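Trincombe repair room reopens with a bench for old desktops

The Trincombe repair room is taking in desktop computers again after a break of more than two months. The new bench opened in July and is run by Majdi Hamdan, who used to service office machines for Bunex.

Most of the work is plain checking. Cases are opened, power leads are looked over and plugs are reseated before anyone orders a part.
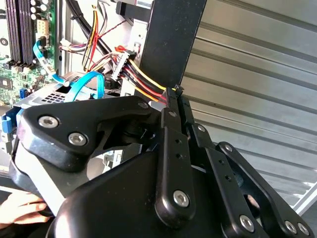 Hamdan said a bad power connection is the first thing he rules out – it costs nothing to check. Machines that can be fixed go back to their owners, and the rest are stripped for parts.

Rosalind Rosenthal, who keeps the bookings, said 18 desktops have been signed in so far. Three were past saving.

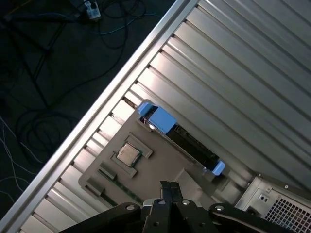
An open desktop case with the processor in its retention frame.

Owners are asked to back up their files first and to leave monitors and keyboards at home. A visit is booked for 15 minutes, and longer jobs stay on the shelf overnight. The room opens at 2 p.m. and bookings are made at the front desk.
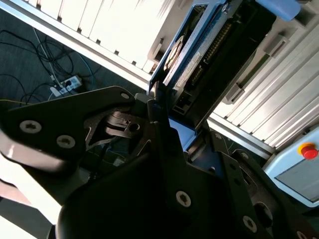 Do I need to take the hard drive out before I bring my computer in?

Leave it in place. The bench will remove it if you ask, and you can take it home with you the same day.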